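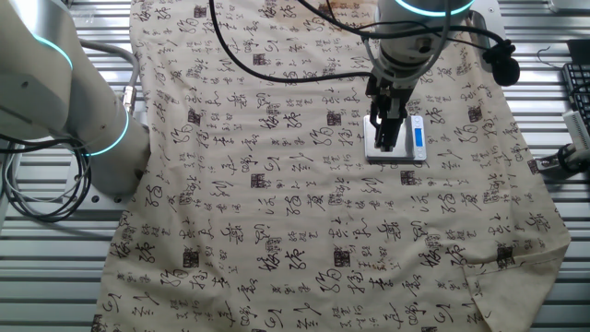 Calligraphy cloth, cream with black print, spread on a slatted metal worktop. Digital scale not included.

Lunura Calligraphy Cloth, Cream/Black
Sold by Tahiri, Sturnport

Large woven cover for tables, benches and worktops. The ground is cream. The print is black Chinese calligraphy with small square seals placed among the characters. Character size varies: large bold brushstrokes run in loose diagonal rows, with smaller characters grouped in short vertical columns.

Specification
Width: 178 cm
Length: supplied in 178 cm or 260 cm
Composition: 70% cotton, 30% polyester
Edges: machine hemmed
Stock code: 83-26

Fitting
The cloth has no backing and no fixings. On slatted or open surfaces it will follow the gaps slightly and may wrinkle. For a flatter finish, use the Bikier edge clips (sold separately, pack of eight). Smooth from the centre outwards and check that the corners have not turned back.

Care
Machine wash at 30 degrees. Do not bleach. Iron on the reverse, medium setting. Brown marks show clearly on the cream ground and should be treated before washing. Do not tumble dry.

Small items such as a compact scale should be placed on a single flat layer, clear of any fold.

Delivery
Sent folded. Unwashed cloths may be returned within 26 days.

Page updated 15 Oct 2020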